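第3章　街歩きツアーの準備と運用
Gerkero ガイド送受信セット　使用説明書（2022年12月14日改訂）

この章では、屋外の街歩きツアーで Gerkero を使うときの準備、当日の配布、歩行中の操作、終了後の片付けを説明します。館内での固定運用は第4章、通訳を入れた二か国語運用は第5章を参照してください。充電ケースの組み立てと初回の時刻合わせ（第2章）が済んでいることを前提にしています。

3-1　使用するもの

・ガイド用送信機　1台
・予備送信機　1台
・参加者用受信機　28台（標準セットの場合）
・クリップ式マイク　1本
・風防（スポンジ）　2個
・片耳イヤホン　受信機と同数
・充電ケースと電源コード
・配布用ストラップ

標準セットの受信機は28台ですが、ケースの下段に増設トレーを入れると台数を増やせます。増設した受信機は、3-3の手順で登録するまで音声が出ません。

注意：イヤホンは付属品または Tetham の交換品を使ってください。三極以外のプラグを差し込むと、片側から音が出ないことや、音量ボタンが反応しないことがあります。

3-2　前日までの準備

1. 充電ケースを平らな場所に置き、電源コードを接続します。ふたは開けたままにします。

2. 送信機と受信機を、端子が下になる向きで差し込みます。ランプが橙色に点灯すれば充電中、緑色に変われば充電完了です。

3. ランプが点灯しない機器がある場合は、いったん抜き、端子を乾いた布で拭いてから差し直します。それでも点灯しないときは、別の差し込み口で試してください。別の口で点灯する場合はケース側、どの口でも点灯しない場合は機器側の不具合です。

4. 充電が完了したら、ケース右側の「確認」ボタンを押します。登録済みの機器のランプが順に緑色で点滅します。点滅しない番号を控えておきます。

5. イヤホンの消耗品（耳当て）を新しいものに取り替えます。

6. ツアーの経路を確認し、見通しの悪い場所に印を付けます。石造りの建物に挟まれた路地、地下通路、鉄橋の下は電波が届きにくくなります。

補足：電池は空の状態から一晩で満充電になります。ケースにつないだままでも過充電にはなりませんが、ひと月以上使わないときは電源コードを抜いてください。

補足：気温が氷点下になる日は、使用できる時間が短くなります。出発の直前までケースに入れておき、予備送信機はガイドの上着の内ポケットに入れて持ち歩いてください。

3-3　チャンネルの設定と受信機の登録

送信機には1から14までのチャンネルがあります。同じ地区で複数の団体が同時に使う場合は、団体ごとに別のチャンネルにします。隣り合う番号は混信することがあるため、二つ以上離して割り当ててください。

1. 送信機の電源ボタンを長押しします。表示部に現在のチャンネルが出ます。

2. 側面の「CH」ボタンを押しながら音量ボタンの上下でチャンネルを選びます。

3. 「CH」ボタンを離します。短い音が二回鳴ると確定です。一回しか鳴らないときは、そのチャンネルがほかの送信機に使われています。別の番号を選び直してください。

4. 受信機を充電ケースに入れたまま、ケース左側の「登録」ボタンを長押しします。受信機のランプがすべて青色に変わります。

5. 送信機をケース中央のくぼみに置きます。青色のランプが緑色に変わった受信機は登録が完了しています。

6. 赤色のまま残った受信機は、ケースから抜いて電源を入れ直し、手順4からやり直します。

注意：登録の途中でケースの電源コードを抜かないでください。途中で抜いた場合は、受信機が前回のチャンネルと今回のチャンネルのどちらにも合わない状態になります。そのときは受信機の底にある初期化穴を細い棒で押し、最初から登録してください。

参考：Dultport の旧港地区では、税関前広場を出発点にするツアーが多く、午前の早い時間にチャンネルが混み合います。複数の事業者が集まる場所では、広場に着いてから手順1と2を行い、空いている番号を確かめることをお勧めします。このとき受信機の再登録は必要ありません。登録済みの受信機は、送信機のチャンネル変更に自動で追従します。

3-4　音声クリップの読み込み

送信機には、鐘の音、昔の街頭の録音、朗読などの音声を保存し、歩行中に再生できます。保存できるのは最大1,772件です。使わない場合は3-5に進んでください。

1. パソコンに Joshi エディターを入れ、起動します。

2. 送信機を付属のケーブルでパソコンにつなぎます。画面左に送信機の名前が表示されます。

3. 「新しい経路」を選び、経路名を入力します。送信機の表示部に出るのは先頭の八文字までです。似た名前の経路を複数作る場合は、違いが先頭に来るように付けてください。

4. 立ち止まる地点を順に追加し、地点ごとに音声ファイルを割り当てます。

5. 「書き込み」を押します。書き込みが終わるまでケーブルを抜かないでください。

6. 送信機をケーブルから外し、「再生」ボタンを押して最初のクリップが鳴ることを確認します。

補足：建物の来歴を読み上げるクリップは、短く分けておくと現場で扱いやすくなります。通行の妨げになって移動しなければならないときも、区切りのよいところで止められます。一つの建物について、外観、建てた人、現在の用途のように分けておく方法がよく使われています。

補足：クリップの音量は書き込み時に自動でそろえられます。古い録音など、もともと音の小さいものは雑音も大きくなります。気になる場合は、エディターの「音量をそろえる」のチェックを外してください。

注意：他者が権利を持つ録音や楽曲を使う場合は、必要な許諾を得てから書き込んでください。

3-5　マイクの取り付け

マイクの位置がずれると、参加者に聞こえる声の大きさが変わります。出発前に衣服への取り付けを済ませ、歩きながら付け直さないようにします。

1. マイクに風防をかぶせます。風の弱い日でも、港沿いや橋の上を通る経路では付けたままにしてください。

2. 前ボタンのシャツを着る場合は、上から二つ目と三つ目のボタンの間にクリップを留めます。クリップの口は下に向けます。

3. ケーブルをシャツの内側に通し、腰の位置で外に出します。

4. 送信機をベルトまたはストラップに取り付け、ケーブルの端子を「MIC」に差し込みます。「カチッ」と音がするまで押し込んでください。

5. 首を左右に向け、ケーブルが引っ張られないことを確かめます。余ったケーブルは付属の面ファスナーで束ねます。

6. スカーフ、名札、首から下げた眼鏡がマイクに触れる場合は、外すか位置を変えます。

ボタンのない服では、襟元の中央に留めます。厚手の上着を重ねるときは、上着の外側に留め直してください。上着の下に入ったマイクは声がこもり、歩くたびに衣ずれの音を拾います。

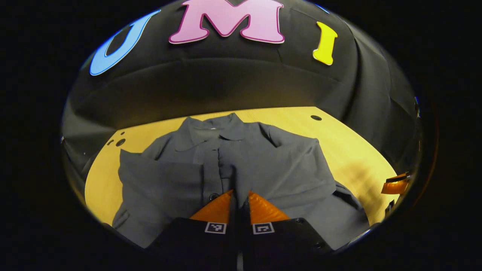
3-6　出発前の音声確認

1. 送信機の電源を入れ、マイクのスイッチを「入」にします。

2. 受信機を一台取り出し、イヤホンを差して自分の声を聞きます。送信機から数歩離れて行ってください。近すぎると「キーン」という音が出ることがあります。

3. 普段の説明と同じ大きさの声で話します。マイクに向かって声を張る必要はありません。

4. 送信機の表示部にある音量の目盛りを見ます。話しているときに目盛りが中央より少し右まで動けば適正です。

5. 目盛りが右端に張り付くときは「GAIN」を下げ、中央まで届かないときは上げます。

6. 3-2の手順4で控えた番号の受信機がある場合は、配布から除き、予備のものに替えます。

補足：車の多い通りから始まる経路では、静かな場所で合わせた設定のままにすると、参加者が音量を上げすぎることがあります。出発点の通りに出てから、手順4と5をもう一度行ってください。

3-7　参加者への配布

1. 受信機にイヤホンとストラップを取り付けてから渡します。

2. 参加者に電源を入れてもらいます。ランプが緑色に点灯し、ガイドの声が聞こえれば準備完了です。

3. 音量の上げ下げを実際に操作してもらいます。電源を入れた直後の音量は小さめに設定されています。

4. 受信機の番号を参加者名簿に記入します。

5. 次の内容を伝えます。

・イヤホンは片耳だけに付け、もう片方の耳で周囲の音を聞くこと
・横断するときは、ガイドの説明が続いていても左右を確認すること
・声が途切れたら、ガイドに近い場所へ移動すること
・気分が悪くなったときや離脱するときは、受信機を返してから離れること

補足：補聴器を使っている参加者には、イヤホンの代わりに別売の誘導コイル付きストラップを渡します。補聴器側を「T」に切り替えてもらってください。切り替えの方法は補聴器によって異なります。

注意：参加者に両耳用のイヤホンを持参されても、歩行中は使用を断ってください。路面電車や自転車の接近に気付くのが遅れます。

3-8　歩行中の操作

話すとき、休むとき

説明をしない区間では、マイクのスイッチを「切」にします。店の人との会話や電話の声は、スイッチを切らない限り全員に届きます。スイッチが「切」のとき、受信機のランプはゆっくり点滅します。故障ではないことを、配布のときに伝えておくと問い合わせが減ります。

クリップを再生する

1. 地点に着いたら参加者が集まるのを待ちます。

2. 「再生」ボタンを一回押します。再生中、マイクの音声は自動で小さくなります。

3. 途中で止めるときは、もう一度押します。続きから始めるには短く、最初から始めるには長く押します。

4. 次の地点に進むときは「送り」ボタンを押します。地点を飛ばすには、表示部に目的の地点名が出るまで繰り返し押します。

列が延びたとき

見通しのよい場所での到達距離は200メートルです。建物の角を曲がると、これより短くなります。先頭が角を曲がったら、最後尾の人が見えるまで説明を始めないでください。細い路地が続く経路では、角ごとに立ち止まる場所をあらかじめ決めておきます。

参加者から質問を受ける

標準セットの受信機にはマイクがありません。質問を受けたときは、ガイドが質問の内容を繰り返してから答えます。後ろにいる参加者には質問の声が届かず、答えだけが聞こえるためです。質問が多いツアーでは、別売の手持ちマイクを「AUX」に接続できます。

雨が降ってきたとき

送信機と受信機は小雨であればそのまま使えます。雨が強くなったら、付属の透明カバーをかけます。風防が水を含むと声がこもるため、乾いたものに交換し、濡れた風防は袋に分けて持ち帰ってください。

注意：落雷のおそれがあるときは使用をやめ、屋内に避難してください。

3-9　終了後の回収と保管

1. 解散場所で受信機を回収し、名簿の番号と照合します。解散のあいさつより先に回収すると、持ち帰りを防げます。

2. イヤホンとストラップを外します。

3. 受信機の表面を、固く絞った布で拭き、そのあと乾いた布で拭きます。アルコールを使うときは布に含ませ、機器に直接吹き付けないでください。表示窓が白く曇る原因になります。

4. 水分が残っていないことを確かめてから、充電ケースに戻します。濡れたまま差し込むと端子が腐食します。

5. 風防はぬるま湯で押し洗いし、陰干しします。

6. 不具合のあった機器には、番号札を裏返して付けておきます。次に使う人が見分けられます。

持ち帰られた受信機は、ケースの「確認」ボタンを押したときに番号だけが赤く表示されます。戻ってこないことが確定した場合は、Joshi エディターの「機器一覧」から登録を削除してください。削除しないと、以後の確認のたびに赤い表示が残ります。

3-10　困ったときは

全員の受信機から声が出ない
送信機の電源とマイクのスイッチを確認してください。どちらも「入」であれば、マイクの端子をいったん抜いて差し直します。改善しないときは予備送信機に切り替えます（下記）。

一台だけ声が出ない
イヤホンを別のものに替えてください。それでも出ない場合は、受信機の電源を入れ直します。ランプが赤色のときは登録が外れています。現場では再登録できないため、予備の受信機と交換します。

ほかの団体の説明が混じる
チャンネルが近い団体がいます。3-3の手順1から3で番号を変えてください。相手の団体が同じ番号を使っている場合は、先に使っている側を優先し、後から来た側が移動するのが一般的です。

歩くと「ガサガサ」という音がする
マイクが衣服や髪に触れています。3-5の手順6を確認してください。ケーブルが固定されていないときも同じ音が出ます。

クリップの順番が違う
別の経路が選ばれています。「送り」ボタンと「再生」ボタンを同時に押し、表示部で経路名を選び直します。

クリップが途中で切れる
書き込みが完了していない可能性があります。その地点は口頭での説明に切り替え、戻ってから3-4の手順5をやり直してください。

予備送信機への切り替え

1. 使用中の送信機の電源を切ります。

2. 予備送信機の電源を入れ、同じチャンネルに合わせます。

3. 「CH」ボタンと電源ボタンを同時に押します。受信機が自動で切り替わります。切り替わるまでの間、受信機のランプは青色になります。

4. マイクを予備送信機につなぎます。

予備送信機に音声クリップを入れておく場合は、3-4の書き込みを二台それぞれに行ってください。片方に書き込んだ内容は、もう片方には反映されません。

3-11　定期点検

観光の多い時期が終わる9月に、次の点検を行うことをお勧めします。

・充電ケースの端子の汚れと変形
・受信機のストラップ穴のひび
・イヤホンのケーブルの被覆の破れ
・マイクのクリップの緩み
・送信機の時刻のずれ

電池は利用者が交換できません。満充電にしても一回のツアーの終わりまで持たなくなったら、機器の番号を控えて Tetham の修理窓口に連絡してください。修理に出すときは、送信機に保存したクリップをあらかじめパソコンに書き出しておきます。修理の内容によっては保存した内容が消去されます。書き出しの方法は付録Bに記載しています。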